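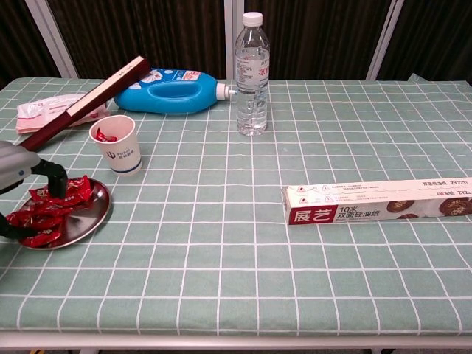
The green tablecloth with the white grid.

November

Woke at 5:40 to rain on the skylight and did not get back to sleep. Made coffee and went through the choir accounts again. We have 2551 in the bank and the hall wants 334 for the spring dates, payable before the end of the month. After that comes the sheet music. Lotte Dewulf wants the Foletti pieces and I have told her twice that the parts come in sets of 28 and we are fewer than that now. She says buy the set anyway because people will come back. I wrote it down as a maybe.

Walked to the bakery when the rain let up. They had no rye, so I came home with a white loaf and two raisin buns, one of which I ate on the way. My left knee is better than last week on flat ground and the same as last week on stairs.

Frans Verstraete called at nine about the garden. He is done with his plot and wants to know if I will take it over along with mine. It is the long one by the ditch, with the gooseberries and the good shed. I said I would think about it. I have thought about it most of the day and I still do not know. The soil is heavier than mine and floods at the low end. On the other hand I have run out of room for potatoes, and I would like to try leeks somewhere they get proper sun. He needs an answer before the first frost because he would like the garlic to go in, whoever it belongs to by then.

Spent the rest of the morning on the letters. There were 224 in Dad's two boxes and I am now past the middle. Most are from his sister and deal with weather, prices, and who was sick. One today was from a man at Mertens, where Dad worked before I was born, asking him to come back at better pay. I never heard about that. There is no copy of his answer. I asked Siebe Van Damme, who was there a few years later, and he remembers the man's name and that he drove a cream-colored car and nothing else.

The handwriting gets harder to read as the aunt gets older. I have started reading her out loud and that helps. She skips the ends of words, so if I say the first half the rest usually comes. I am putting the letters into plain folders by year. The ones with no year go in a separate folder, and that one is getting thick.

Lunch was soup from the freezer, labeled leek and probably leek.

In the afternoon I went over to Ward Dierckx's to return the ladder. He had the radio going and was sanding a door. He thinks I should take the plot. He also thinks I should get rid of the car, paint the hallway, and quit the choir, so I gave it the usual weight. He showed me the hinges he wants to put on and asked if they were too big. I said yes. He is going to use them. We had tea standing up because all the chairs had dust on them.

Stopped at the hardware store on the way home for a washer for the kitchen tap. Bought the wrong size, went back, bought the right size. The tap has stopped dripping as of this evening. I also bought two mousetraps for the shed and forgot the light bulb, which was what I had written on my hand.

Choir at 7:30. Four altos, and only Dirk Kuipers and me in the basses. We went over the second page of the Advent piece until everyone was tired of it. The sopranos come in early at the same bar every time and Lotte stops us every time. Dirk has a cold and was mostly moving his mouth. I brought up the hall payment at the break and everyone agreed it should be paid, so I will send it tomorrow morning.

Home by ten. Put the heat on for an hour. Read a little of the book about canals and lost my place twice.

For tomorrow: pay the hall, light bulb, call the dentist, ring Frans. I am leaning toward yes if he leaves the shed as it is and lets me have the water barrel. I could give the low end over to rhubarb and not fight with it. Need to ask him what he pays for the year.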